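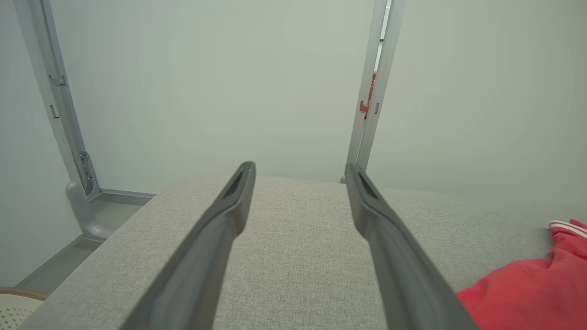
Stamthorpe Mine, Kokumum Decline
Pre-Restart Inspection Checklist, Underground Services
Revision 4, March

Scope: main decline from portal to 2,156 level, Jang ventilation raise, secondary pump station, and refuge chambers. The Gromudwood stockpile and surface conveyors have their own checklist.

Mark each item OK, OK with comment, or HOLD. A HOLD on any item in Sections A or B stops personnel entry below the portal bench until the item is cleared and re-signed.

Section A. Ventilation and gas

A1. Main exhaust fan, Jang raise: vibration within limits after one hour of running.
OK with comment. Vibration on the drive-end bearing is inside the limit but higher than at shutdown. Recheck at the end of the first full shift.

A2. Auxiliary fans and ducting, all active headings.
HOLD. Duct torn at crosscut 101, damage runs along the lower seam. Airflow at the face is below the minimum. Replace the section; a patch was tried at this location before the idle period and did not last.

A3. Fixed gas monitors bump tested, alarm heard at the control room.
OK. Carbon monoxide sensor at the pump station responded slowly on the first test and normally on the second. Sensor is due for replacement under the regular schedule.

A4. Portable gas detectors charged and calibrated.
OK.

Section B. Ground conditions

B1. Visual check of back and walls, portal to first passing bay.
OK. Minor scale on the left wall, barred down during inspection.

B2. Visual check, first passing bay to 2,156 level.
OK with comment. Mesh is bagged with loose rock below the second passing bay. Bleed the mesh and re-pin before haul trucks use the bay. Light vehicles may pass; no parking.

B3. Rock bolt plates and shotcrete.
OK with comment. Hairline cracking in shotcrete near the pump station entrance. Crack ends painted so that movement can be seen. Compare weekly.

B4. Barricades at inactive headings in place and signed.
OK. One sign faded, replaced.

Section C. Water and pumping

C1. Sump level at secondary pump station.
OK. Level below the high mark with one pump running.

C2. Standby pump starts on float switch.
HOLD. Float switch stuck in silt. Pump starts in manual only. Clean the sump, free the float, and repeat the test three times.

C3. Discharge line, couplings and supports.
OK with comment. Drip at a coupling upstream of the check valve. Tighten at next isolation.

Section D. Electrical and communications

D1. Ground fault protection tested on all substations in service.
OK.

D2. Trailing cables inspected, plugs clean and dry.
OK with comment. Outer jacket cut on the spare jumbo cable. Tagged out and sent to the surface shop.

D3. Leaky feeder radio, signal check at each level access.
OK with comment. Weak for roughly 2 truck lengths past the second passing bay. Use call points at either end until the amplifier is changed.

Section E. Emergency equipment

E1. Refuge chambers: air supply, scrubber material, water, seals.
OK. Door seal on the lower chamber is stiff but holds pressure.

E2. Self-rescuers within service date and matched to the tag board.
OK.

E3. Secondary egress ladderway clear and lit.
OK with comment. Two lamps out at the third landing. Landing is usable with cap lamps. Change before the first production shift.

Status at close of inspection: A2 and C2 on HOLD. Entry limited to the repair crew under a separate permit, with a portable gas detector in each work party. Repeat A1, A2 and C2 before the permit is closed. File the signed original at the portal office and send a copy to the control room.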